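Why do we put our bathroom things in a box?

By Catrin Mathias, for the Birnton Young Readers' pages

Have you ever tipped out a washbag after a holiday and found a toothbrush with fluff on it, a lid with no pot and something sticky that you would rather not touch? I certainly have, and more than once! When my family moved from Cokside to Birnton, all our bathroom things went into one big carrier bag, and it took us until bedtime to find anything to brush our teeth with.

So let's talk about packing small things properly. It is a lovely job for children, as nothing is heavy and you can do nearly all of it at a table.

Start by laying everything out

Before anything goes in a box, spread it out on a nice clear bit of table, with a little space between one thing and the next. Grown-ups who pack for a living do this too. Reto Schwaiger, who taught me how to pack when I had a Saturday job at Prothero, used to call it "letting the things say hello".

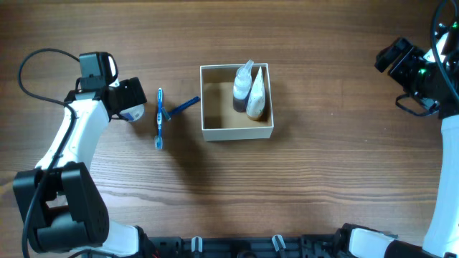
A blue toothbrush on the table, bristle end at the bottom.

Once your things are spread out you can look at each one and ask what it needs. A toothbrush has two very different ends. The handle is tough plastic and doesn't mind being bumped about, but the bristles are soft and bend if something leans on them for a long time. Bent bristles don't reach the little gaps between your teeth so well.

Bottles are different again. Liquid always runs to the lowest place it can find, so a bottle that lies on its side may let a drop or two creep out through the nozzle. Stand it up in the box and the liquid stays at the bottom, well away from the opening. (Do check the cap first!) If there is a razor to pack, leave it for a grown-up — even a small one can nip your fingers.
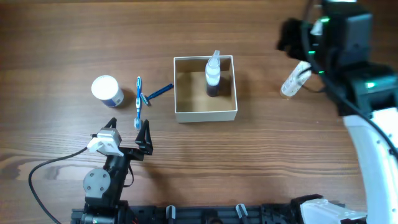
What goes in first?

Wide, steady things are good to begin with. A round tub of cotton swabs has a flat bottom, so it sits nicely and doesn't roll away. Have you noticed how the swabs hold each other up when the tub is full? Take half of them out and the rest flop over like tired flowers.
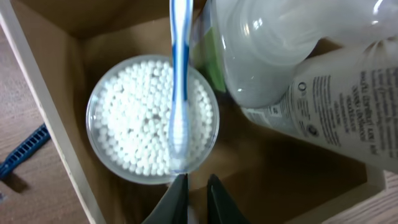
Long thin things can wait until near the end, and then you slide them down beside the others wherever there is a gap. Keep the bristles away from anything that might leak, and try not to squash them into a corner. When you have finished, give the box a very gentle wobble and listen. If it rattles a lot, a folded flannel will fill the space and quieten things down.

Then write BATHROOM on the side in big letters, and your toothbrush will be easy to find at bedtime.

Shared 16 times | 3 comments

Grerkarer: We did this with my nan's bathroom cupboard and it took all morning but it was fun.

Mrs P: My class liked the tired flowers. Thank you Catrin.

Osian, age 8: I put a sock in mine and it stopped rattling

Contact us | © Birnton Young Readers | Back to top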